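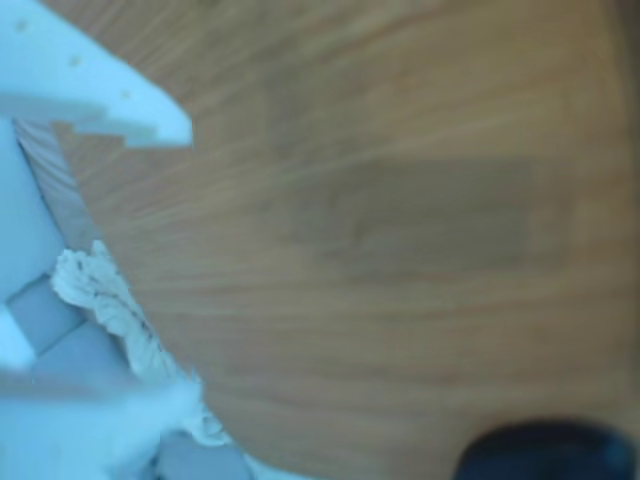
One-box clearing

One-box clearing, also sold as the Nudlow method, is a way of tidying a living-room table in which everything lying on the surface is moved into a single open box and dealt with afterward. It is mostly associated with household advice booklets and short courses. Supporters say it saves time and keeps a table clear for longer than ordinary tidying. The evidence for either claim is thin, and most of it comes from people who were selling the courses.

Name and origin

The name Nudlow comes from a home-goods shop in Markutham that handed out a printed sheet of instructions with its storage boxes. The sheet was later expanded into a booklet by Aniela Śliwiński, who taught evening classes on household order and is usually credited with the method. Her booklet says the idea came to her while she was moving house. An earlier pamphlet from Gendora, a mail-order firm, gives nearly the same steps under the heading "sweep and sort," and it is hard to see what the booklet adds apart from the name and a longer introduction.

Claims that the practice is an old country custom appear in several later leaflets. None of them names a source. Putting things in a box is common enough that it would be strange if people had not done it before, but that is a different matter from a custom with rules.

Procedure

The usual instructions are short. A box is set on the table or on the floor beside it. Objects are picked up one at a time and put in the box without any decision being made about them. The surface is then wiped. Only after that is the box sorted into things to keep, things that belong in another room, and trash.

The booklet sets a limit of 5 minutes for the first stage and allows 7 days for the second. It does not explain how these figures were chosen. Readers have pointed out that the second limit does much of the work in making the method look quick, as the slow part of tidying has been moved out of the time being measured.

Fragile items, open drinks and lit candles are left out of the box in all versions. The Gendora pamphlet also leaves out paper, on the grounds that it gets creased. The booklet includes paper.

Typical contents

Living-room tables collect a fairly predictable mix: cups, mail, remote controls, chargers, pens, toys, food wrappers and drink containers. Drink bottles get a section of their own in the booklet, where they are called "resting objects," meaning things that have finished their job and stay put only out of habit. The term has not caught on.

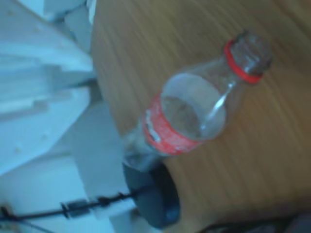
Clear plastic soda bottle with a red label, lying on its side on a wooden tabletop.

Plastic bottles are a poor fit for the method on practical grounds. They take up a lot of room in a box for very little weight, and a bottle that has been used and capped may still hold enough liquid to leak onto whatever is packed under it. Critics add that a bottle needs no sorting stage at all. It can go straight to the recycling, and passing it through a box means handling it twice. Later printings answer this by allowing "obvious trash" to skip the box, which weakens the rule that no decisions are made in the first stage.

The table

Instructions generally assume a low or mid-height table within reach of a couch. The booklet prefers wood and says that a visible grain "tells the eye where the clutter stops." No test of this has been published, and the opposite seems just as likely, as a streaky surface can hide crumbs and small dark objects fairly well.
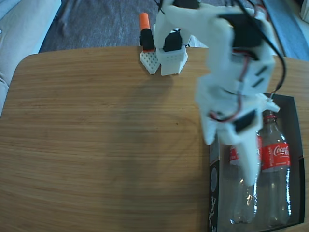
Wooden table with a rounded corner, beside a pale gray couch. The floor behind is carpeted.

Rounded corners are recommended in one leaflet for the reason that objects placed there fall off and so are noticed sooner. This should be read as a joke, although at least one course handout repeats it as advice. A better-supported point is that a table next to seating fills up again faster than one against a wall, simply from being easier to reach. The method has nothing to say about this beyond repeating the procedure.

Wiping instructions vary. The usual advice is a cloth that has been wrung out well, moved along the grain, followed by a dry one. This is ordinary care for wooden furniture and owes nothing to the box. Whether a particular surface can take more moisture depends on its finish, which is often impossible to judge by looking.

The box
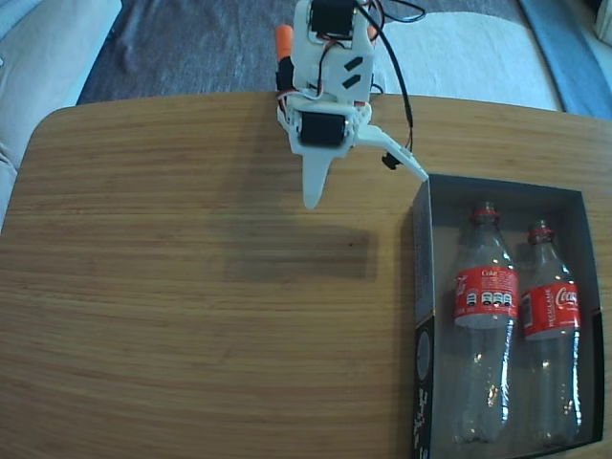

Any container will do for one-box clearing, whatever the sellers of matching sets may suggest. The two features that matter are a wide opening and a base that stays flat when the contents are uneven. Handles are useful if the box has to be carried upstairs. Nudlow boxes were sold with a fitted lid at extra cost, yet the booklet itself warns that a covered box tends to be put away unsorted. A cardboard box with no lid, like the dark gray one on the right side of the table, keeps its contents in view and can be loaded from above. Standing the box on the table has the drawback of using up the surface being cleared, and most later instructions put it on the floor.

Size is disputed. Śliwiński advised the largest box a person could lift. The Gendora pamphlet advised a small one, so that sorting could not be put off for long. Both reported excellent results.

Evidence and criticism

The figure most often repeated is that 986 households tried the method and kept their tables clear. It comes from a Nudlow flyer, and it appears to be the number of boxes sold. Nothing in the flyer says that the buyers were contacted afterward.

A survey by the consumer newsletter Khattak drew 200 replies, most of them favorable. The newsletter had sent its questions only to people who had completed a course, and it asked how they felt about their table without asking what was on it. Its March issue printed a correction to this effect.

The most common complaint is that boxes fill up and are never emptied, so that the clutter has been moved and nothing else. Booklet owners have described keeping several full boxes in a closet, in some cases along with the booklet.

See also

Coffee table
Drop zone (household)
Junk drawer
Storage box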